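September, 16:40
Entered by Thandeka Hlongwane

Madder bath, second series, continued from the previous page.

Bath made up as before from the Jallov root, ground on the coarse setting. Weight of root 262 g, soaked overnight in the cold and then brought up slowly. I kept the pot under 65 C this time. The last lot went over 70 when I was called to the telephone and the colour turned brown, so the thermometer now hangs from the rim on a wire where it can be read without lifting the lid.

Yarn: the two-ply wool from Boros, 519 g dry, wound into ten skeins and tied loosely in four places. Scoured in the large pan with the plain soap, rinsed three times. The rinse water was still slightly cloudy on the second pass. Mordanted with alum at 12 per cent and cream of tartar at 6 per cent, held at 85 C for one hour, left to cool in the liquor.

Tap water here is hard and I have stopped adding chalk. In the first series Teodor added it out of habit and his skeins came out no redder than mine, only a little harsher in the hand. Not a fair test, as he also used the older alum.

Skeins 1 to 4 went in at 10:15 and came out at 11:45. Even, a brick red, one pale patch on skein 3 under the tie. Ties on the rest loosened further before they went in.

Skeins 5 to 7 into the same bath at noon, no fresh root. Out at 14:00. Orange, close to the colour of a clay flowerpot. Good cover.

Skeins 8 to 10 into what was left, at 14:10. Out at 16:00. A dull pink that I rather like but could not promise to repeat. pH of the exhausted bath 6.5 by strip. I did not take a reading at the start, which was careless.

The Zornis cotton is a separate problem. A 400 g hank treated with tannin and then alum took the colour in streaks, worst near the middle of the hank. I think it was packed too tightly in the tannin bath. Wafula suggests cutting the hank size by half and turning it every ten minutes. Will do both at once, even though that will leave us unsure which of them helped.

Light test: the strips from the first series have been in the south window since the spring. Brick red shows hardly any change against the covered half. The pinks have faded clearly. The onion skin yellow, included only for comparison, has gone to straw. Strips put back for another month.

Reference numbers for today's skeins start at 1523 and follow the order they came out of the pot. Labels written in pencil, as the ink ran last time.

Paler shades are the ones we have fewest notes on. For cloth, what matters is how a weak pink holds up beside undyed thread, and there the eye is easily misled by whatever lies next to it.
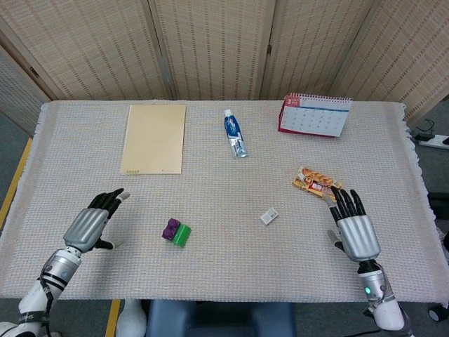 Barnabás Sárközi disagrees about the weak shades and has asked me to put it down here: he would leave the third bath out of the series altogether, since pinks from an exhausted pot vary with every batch of root and will only confuse the shade card. His view is that a pale pink should be dyed as a pale pink, with fresh root at a low weight.

Fair point as regards the card. I will run one skein at 10 per cent root to weight of fibre and set it beside skein 9 before deciding.

To do: order alum. Weigh the dried skeins. Take the pH before the wool goes in. Empty the pan tomorrow, spent root to the compost, and wipe down the thermometer wire, which has started to rust at the hook.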